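Workshop notebook, September 2021
Jerkiscombe order: table pieces and arch

Cartwright barn confirmed for the Saturday wedding. Load-in is from 7 a.m. and we have to be out of the main room before the caterers lay up. Final guest number is 132, so the table plan stays as drawn, with one long top table and the rest rounds. The couple have dropped the hanging piece over the dance floor. Money from that goes into the arch.

Stem trial, day 3. Red roses in three buckets: plain water, Grinard powder at full dose, Grinard at half dose. All cut on a slant and kept in the back room out of the sun. Full dose has opened fastest. Half dose is a day behind and the heads feel firmer, so I would use half dose for anything that has to last through the evening. Plain water is fine for practice stems and nothing else. Guard petals left on until the morning of the job.

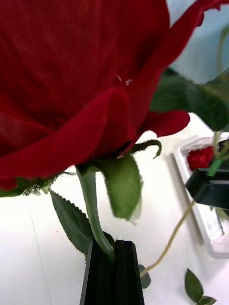 Red rose, sepals turned down under the bloom.

Note for whoever does the buttonholes: pick heads with the sepals already down, they sit flatter against the lapel. Wire through the base, tape to 5 inches, trim after. The April batch was taped too thick and two of the ushers complained about the pins.

Arch. Tried the Tultlow frame with chicken wire only and it sagged at the left corner once the greenery was on. Added cross ties at the shoulders and it held overnight. It still rocks if pushed from the front. Sandbags on both feet, then cover with moss – the barn floor slopes toward the doors, so put the heavier bag on that side.

Eucalyptus came in short. Enough for the arch and the top table, not enough for the rounds. Options are ruscus from the usual market stall or fewer sprigs per table. I lean toward ruscus. The bride's mother asked for no ivy, so please don't fill in with it.

Candles: the venue wants glass around every flame. We have 20 cylinders clean and need the rest back from the last hire. Two in the gray crate are chipped at the rim, do not send those.
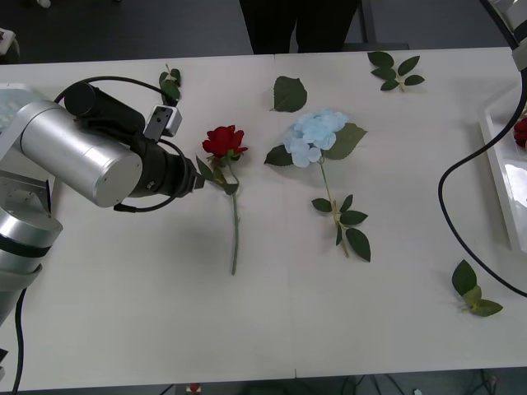

To do before Friday
Recut and rewater all buckets, evening.
Ring the barn about the side gate, the van will not fit under the front arch.
Print table numbers again – the first set has the old room layout on the back.
Charge the cordless drill and pack the spare ties.
Bouquet ribbon: ivory, long tails, ends cut at an angle. Steam it before wrapping.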